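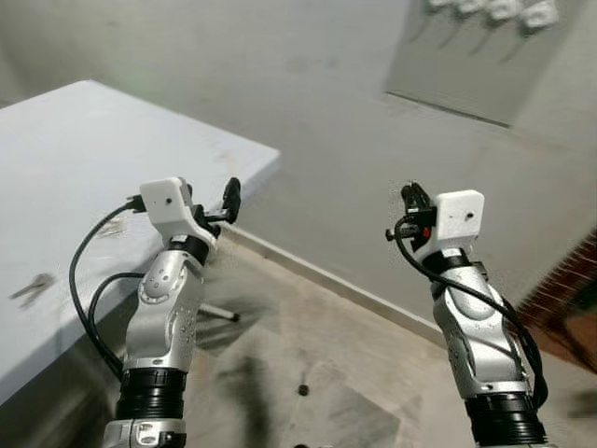
Wall, floor and the edge of the table.

February 2, 2022

Follow-up to the August post on hanging things without drilling. The lease for the Lornden place rules out screws, so everything on the wall has to be held by adhesive and has to come off again.

The old arrangement was hooks stuck straight onto paint. Two of them took paint with them when I moved them. Halima Mohammed suggested putting the hooks on glass and treating the glass as the part that stays put. Hooks can then be shifted as often as needed, and any residue scrapes off with a blade.

Surface prep is the same either way. Wipe with alcohol, let it dry, press each hook for 20 seconds, then leave it unloaded overnight. I skipped the overnight wait once and lost a mug.

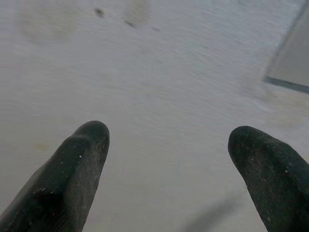

Off-white to light gray, cooler toward the top.

Color is hard to judge in this light. I had the paint down as plain white in my notes and have changed it to Flakdale gray, which is the closest chip on the card I have.

Load test: I weighed what I meant to hang on one hook (keys, a cloth bag, a tape measure) and got 663 grams. The packet from Lenz doesn't say whether its rating covers smooth glass only, so I'm keeping each hook well under that and putting the bag elsewhere.
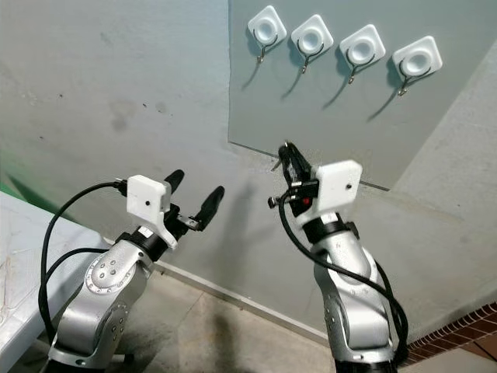
Clear glass panel on the gray wall, with four white adhesive hooks.

Spacing matters more than I expected. Anything with a wide handle needs clearance on both sides, and I had only planned for keys. I'll check the hooks again in 18 days and note any creep. The Vornwood shelf is still in its box.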